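Wall Storage Over a Bench: Fixings, Heights and Load

Updated May 1, 2023

Wire baskets and rails keep small consumables off a work surface, but most of the failures we see come from the fixing and very few from the basket. The notes that follow apply to plasterboard on timber or steel studs, to masonry, and to sheet-lined walls in sheds and garages. They assume hand tools and a cordless drill.

Locating studs

Studs in most Australian houses are set at 450 mm or 600 mm centres. Start from a known point such as a power point or light switch, which is normally fixed to one side of a stud, and confirm each position with a magnetic or electronic detector. Mark both edges and take the midpoint. A single reading from an electronic detector is not reliable near corners, over foil-backed insulation or where the lining has been patched.

Do not drill directly above or below a power point or switch. Cables usually run vertically in that zone. The same applies to the wall behind a laundry tub or sink, where copper or plastic pipe may sit close behind the lining. If a bit meets unexpected resistance after the plasterboard, stop and check before going further.

Choosing a fixing

Timber stud: 8 gauge screw with at least 30 mm of thread in the timber. Drill a 2 mm pilot in softwood and go up one size in hardwood.

Steel stud: fine-thread self-drilling screw. Set the clutch low. An overdriven screw strips the thin section and has no holding value afterwards.

Plasterboard only: spring toggle or metal hollow-wall anchor. Plastic spiral plugs are suitable for static loads such as a calendar or a key hook. They work loose under a basket that is reached into several times a day.

Brick: 6 mm plug in the brick itself. Mortar joints crumble and should be avoided in older walls.

Lined sheds: fix through the lining into the girt. Chipboard and MDF hold a coarse screw poorly once it has been withdrawn and replaced, so move the hole if a basket is repositioned.

Walls with wallpaper or film

Patterned coverings are now common behind benches, and drilling through them needs some care. Cut a small cross at each hole position with a sharp blade, fold the four points back, drill, then press the points down before fitting the screw. A bit run straight through vinyl will catch the face and wind it up. On a busy print, pencil marks are easily lost. Use low-tack tape, mark on the tape, and peel it off slowly at a shallow angle.

Adhesive hooks should not be used on paper. The adhesive holds well enough; the paper lets go of the wall and leaves a torn patch the size of the hook plate.
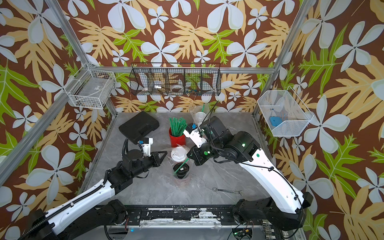

Nikzad Household Workshop, Fittings and Storage Section

Shallow wire baskets on the walls suit light goods: tape, small bottles, cables. A divided basket is the better choice for mixed items, as an undivided one of the same length turns into a single heap. Match the mesh to the contents. Open grid passes anything narrower than its gaps, so screws, caps and pen lids need fine mesh or a liner cut from thin plastic sheet.

Height above the bench

For a standing bench at 900 mm, set the base of the lowest basket 300 mm above the surface. This clears a bench-top vice, a kettle or a small drill stand. For a seated bench, measure from the elbow to a comfortable forward reach and keep the top edge of the basket below eye level so the contents can be read without standing.

Side-wall baskets should be mounted further forward than the back-wall ones only if nothing long is handled on the bench. Timber lengths, baking trays and curtain rods will strike a side basket each time they are turned.

Load

Ignore the figure on the packaging unless it states the fixing it was tested with. In our own trial a Rurell five-slot basket on two hollow-wall anchors began to lean from the wall at 954 g of loose hardware, and the same basket screwed to studs showed no movement at 20 kg. The lean came from the anchors seating into the board. The wire was not bent.

Distribute heavier items towards the fixings. In a long basket with a hook at each end, keep the centre light.

Levelling

Fit one screw, hang the basket, set the level on the top wire, then mark the second hole. Welded wire is seldom perfectly square, so the bottom edge is a poor reference. For a run of several baskets, strike one line across the wall and work from that.

Corrosion and cleaning

Powder-coated wire chips first at the hooks and at the weld points on the rim. Touch up bare metal with enamel before it rusts, particularly in laundries and within a few kilometres of the coast. Wash with warm water and dish detergent. Chlorine bleach attacks zinc plating and will colour a white coating. Grease on kitchen baskets comes off after a 20 minute soak in washing soda solution; rinse well and dry before rehanging.

Aluminium rails need only a damp cloth. Keep washing soda and oven cleaner off them, as both will etch the surface.

Inspection

Check fixings each February, along with the smoke alarm and the tap washers. Lift each basket slightly and let it settle. Movement at the screw head means the plug has enlarged its hole. Fill with setting-type compound, allow it to cure, and refit at least 40 mm away.

The Milau rail with sliding hooks was reviewed separately. Spare end caps for it are the same size as the Skolevov caps and can be swapped.

Corrections to measurements on this page should be sent to Ikhsan Majimbun, with the wall type and fixing stated.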